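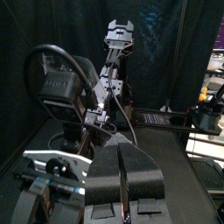 Small bolts in thin sheet keep coming loose on my band saw fence, and I'd like to settle the washer question before I drill anything else. The saw is an old Norkwood with the short table. The fence bracket is held by two M5 bolts and a hand knob, and after up to 84 cuts the bolts can be turned with two fingers. Same general layout as the flat silver bracket at lower left, with the round black knob and the two small bolts at the right of it, except mine is painted and the sheet is 2 mm. I have tried split washers and they did nothing I could measure. Motor runs at 1700 rpm, no obvious wobble in the wheels. Next step is either threadlocker or nylon insert nuts. Opinions?

*tmikk*

---

Split washers go flat well before the bolt reaches proper tension. After that they are just a hard washer with a slot in it. Throw them out.

What is the clamp length? If it's two thin sheets and nothing else, the bolt has almost no stretch, so any settling in the paint takes the preload with it. I would look at the paint first.

*quarterturn*

---

Clamp length is bracket plus table lip, call it 6 mm. Paint is under both bolt heads and between the parts.

*tmikk*

---

Then there's your answer. Scrape it to bare metal under the heads and between the faces, wipe with alcohol, retighten. Paint creeps. I had the same thing on a Vosel drill press guard and it stopped once the paint was gone. No threadlocker.

*quarterturn*

---

Disagree on skipping the threadlocker. Removing paint fixes the loss of preload from settling. It does not fix side slip, and a fence gets pushed sideways on every cut. If the joint slips, the bolt backs out, paint or no paint. Medium strength, clean threads, leave it overnight.

Also, check whether the holes are oversized. On the Norkwood fences I have worked on they are, to allow adjustment.

*elldale_pete*

---

> If the joint slips, the bolt backs out

Agreed, but the joint only slips when clamp force is too low. Get the clamp force up and there is no slip to resist. Glue on the threads keeps the bolt in the hole and leaves you with a loose fence.

*quarterturn*

---

It keeps the bolt out of the lower wheel, and I'll take that.

*elldale_pete*

---

Both of you are ignoring the knob. With a hand knob next to two bolts, people leave the bolts a bit loose so they can adjust with the knob, and then the knob carries all the load. Which one do you use for adjustment?

Nylon insert nuts are fine if you can reach the back. They hold position but lose grip after several removals, so replace them if you take the fence off often.

*hjaltested_shop*

---

The knob, yes. The bolts stay put unless I square the fence. Holes are slotted, so Pete is right about that. I can reach the back of one bolt only – the other goes into a tapped hole in the lip.

*tmikk*

---

Thick flat washers over the slots, then. A bare M5 head on a slot has very little contact area and will dig in. See thread 881 in the archive, there is a torque table for M4 to M8 in thin steel. Use the lower column for the tapped hole.

*hjaltested_shop*

---

Scraped the paint and put on thick washers Thursday. Dry threads for now. I made witness marks across both heads with a paint pen and will check them after the next batch of cuts. If the marks move I will try Pete's threadlocker on the tapped one and an insert nut on the other.

*tmikk*

---

Mark the bracket against the table as well. If that line shifts and the heads haven't turned, you have slip and we can stop arguing.

*elldale_pete*

---

Fine by me. Check the washers for paint flakes underneath while you're at it.

*quarterturn*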